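Linen library at Perkero hall opens a folding table for residents

The shared linen library on the ground floor of Perkero hall has a new service from this January. Residents of the Lirnon housing area who borrow tablecloths, napkins and curtains can now learn how to fold and put them away before they bring them back. The first open evening took place at six o'clock and lasted until the building closed.

The library has existed for some 22 years. It began with one cupboard and a few tablecloths left behind after a wedding party, and today it lends to families, to the school kitchen and to the small theater group in the basement. Everything can be borrowed without payment for up to two weeks. At the last stock check there were 132 pieces on the list, from large curtains to small cotton napkins.

According to Kumudini Wanigasekara, who keeps the list, the pieces come back clean in almost all cases. The difficulty is the folding. Many borrowers put the cloth into a bag while they are in a hurry, and then it stays in the bag for several days. When it is taken out, the creases are deep and the ironing takes a long time.

"I do not want to be strict with people," she told us. "They have washed it, they have carried it here, often by bus. But one light curtain can take me half an hour with the iron, and on the same shelf there is one which was folded well and needs nothing."

The folding table is her idea. It stands beside the return desk and has a white surface, so that stains and loose threads can be found before a piece goes back to the shelf. Heavy cloths are folded there by two persons. The thin ones are more difficult. They slide away, and the middle of the cloth goes its own way while the corners are being put together.

For these, the library recommends to begin from one point. The cloth is held at the end, lifted until it hangs free, and the long folds are allowed to come by themselves. After this it is laid down slowly, first the lower part and then the rest, and opened from the side with a flat hand. Pulling hard on a corner is not recommended, especially where the hem is old.
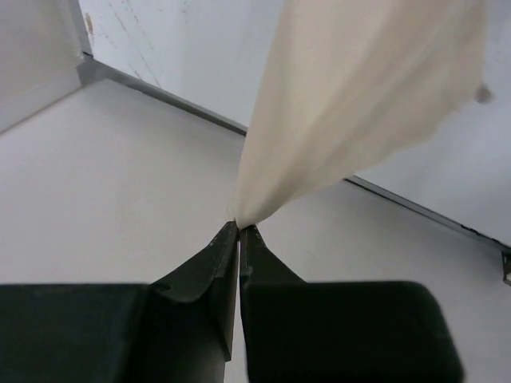

Page last changed: January, 4:49 p.m.

An off-white cloth, gathered to a tight point at one end, opens quickly into a wide shape, and the long creases run from the point up to the broad side. The small wrinkles close to the holding point are the ones to look at first when the cloth is back on the table, and they should be smoothed before the first fold is made.

Poppy Penrose, a retired dressmaker who lives in the building next to the hall, was the teacher at the open evening. She brought three of her own curtains and a box of napkins for practice. In her opinion most people fold too early. She asked the participants to wait a moment after lifting the cloth, to look at how it falls, and only then to decide where the middle is.

The evening was divided in two parts. In the first, the participants worked with napkins and small tablecloths and learned the simple fold in four, which is the one used on the shelves. The second part was for curtains and other long pieces. There the group practiced the fold in lengths, where the cloth is closed like a book, then closed again, and finally rolled from the bottom. The roll is tied with a cotton band, never with rubber, because rubber leaves a mark after some months.

Several persons asked about the label. Each piece in the library has a small cotton label sewn on the inside of the hem, with a number and the length in centimeters. When the cloth is folded correctly, the label is on the outside and can be read without opening anything. Ms. Wanigasekara asked that borrowers do not cut the label, even if it is visible during a dinner. It can be turned under the table edge.

There was also a discussion about ironing. The library owns two irons and one wide board, and both may be used during opening hours. For light fabric the lowest heat is enough, and a thin cotton cloth should be placed in between. Ms. Penrose prefers to iron from the middle to the sides. Other participants do it in the opposite way, and no rule was made about this.

The shelves themselves have been changed too. The Siliņa workshop, which is two streets away, made new shelf boards in December and rounded the front edges, because the old ones caught the threads of the thinner cloths. The top shelf is now for curtains, the two middle ones for tablecloths, and napkins are kept in drawers below. Pieces with a repair waiting are kept separately in a blue bag behind the desk. Whoever can sew is welcome to take one home and bring it back when it is ready.

The cost of the boards and the table was paid by Cellby, the laundry shop on the corner, which also washes the very large tablecloths two times per year. The library receives no other support at the moment. A new cupboard for wool blankets is wished for, but there is no space for it until the bicycles are moved from the corridor.

Residents who would like to give linen to the library can bring it to the return desk. It should be washed and dry. Small holes are accepted, but colored pieces which lose their color in the wash are not. The library has at present enough napkins and would be glad to receive long tablecloths, most of all those for tables of 100 centimeters in width, as these are asked for every week in the spring.

The folding table can be used at any time when the desk is open. It is not necessary to be a borrower. A second open evening is planned, again at six o'clock, and will be about bed sheets with elastic corners, on the request of many participants. Places do not have to be reserved, but those who want to practice with their own sheet are asked to bring it with them.

The printed sheet with the two folds hangs on the wall beside the drawers. Copies in large letters can be asked for at the desk. Questions about borrowed pieces, late returns and repairs go to Kumudini Wanigasekara during opening hours, or by a note in the letter box at the entrance of Perkero hall.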